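4.2 Gripper comparison on thin-walled tableware

Bowls were not our first choice of test object. The earlier trials used blocks, which every gripper we own can pick up and which therefore told us very little. A plastic bowl offers a thin curved rim and plenty of ways to be grasped badly, so we moved to bowls in May and have been humbled ever since.

We compared two sets of fingers on the same pair of arms. The Bakarell fingers are stiff and flat. The Prondus fingers are softer at the tip and, according to everyone who had to fit them, harder to bolt on straight. Both were driven by the Zanditis controller with the closing force fixed before the first trial and left alone afterwards — a rule that was tested more often than the fingers were. A trial counted as a success if the bowl was lifted by its rim, carried to the rack and released without tipping over.

Across 206 trials, the Bakarell fingers failed 17 times and the Prondus fingers failed 61 times. We had expected the opposite and had, rather unwisely, drafted a paragraph explaining why soft tips were better. Looking back through the logs, most of the Prondus failures came at release: the tip stayed with the rim a moment too long and took the bowl with it. Grasping itself was rarely the trouble. The Bakarell failures were duller, nearly all of them a finger landing on top of the rim and pushing down with great confidence.

The rack made matters worse for both. It stands on short legs, so a bowl must be set down at a different height from the one where it was picked up, and its perforated top gave our depth estimates something to argue about. Figure 4 shows the shared workspace, with the left gripper lowered to the rim of a blue bowl beside the rack and a red bowl resting on the rack's right end.

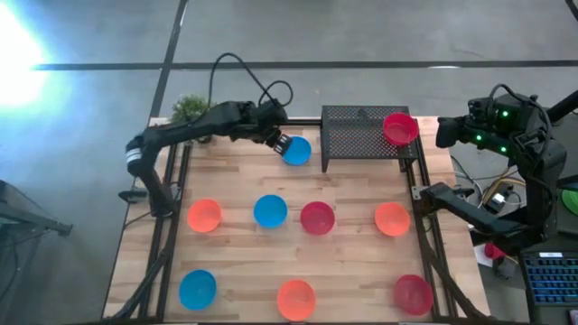
Figure 4. Two-arm workspace for the bowl trials, with nine bowls in three colours.

Bowl colour was meant to matter only to the planner, which uses it to choose the next target. We did not test whether it affected grasping. The Gill planner has no view of finger shape either, and sent both sets to the same point on the rim. A fairer comparison would let each choose its own approach angle, and we return to this in Section 5.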